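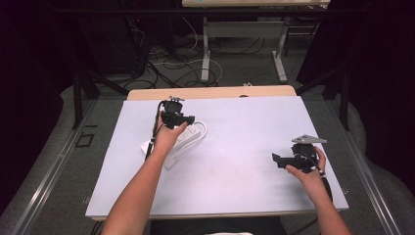

Put the power strip on the table

By Daiane Arruda
2020-04-29
3 min read

I want to defend an ugly object. The power strip is white, it has a cord that never lies straight, and in most homes it lives on the floor behind something heavy. I think this is a mistake, and I think it belongs on top of the table where we work.

When I moved to Samside in December, I rented a room with one outlet, behind the wardrobe. Every evening I went on my knees to plug in the lamp. My neighbor Francine Turcotte saw this and told me, very politely, that I was being foolish. She keeps her strip beside her papers, in full view, and she unplugs things when she is finished with them.
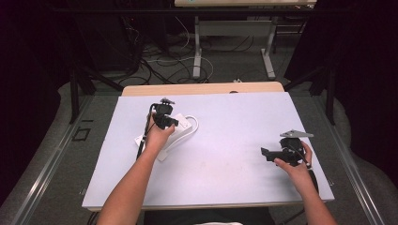
I resisted her idea for four weeks. A clean table was for me a sign of a serious person. But a strip that I can see is a strip that I look after. I notice dust on it. I notice when the cord is bent too hard, or when somebody has plugged a heater into it, a thing one should never do.

Some people will answer that a cord on the table is in the way, and this is true. I lay mine at an angle, with the cord in a loose loop, and I put a plain board under everything so the wood does not get scratched. It takes some space. I have accepted this.

Francine has now moved hers a little to the left, to make room for a teapot. I do not agree with the teapot.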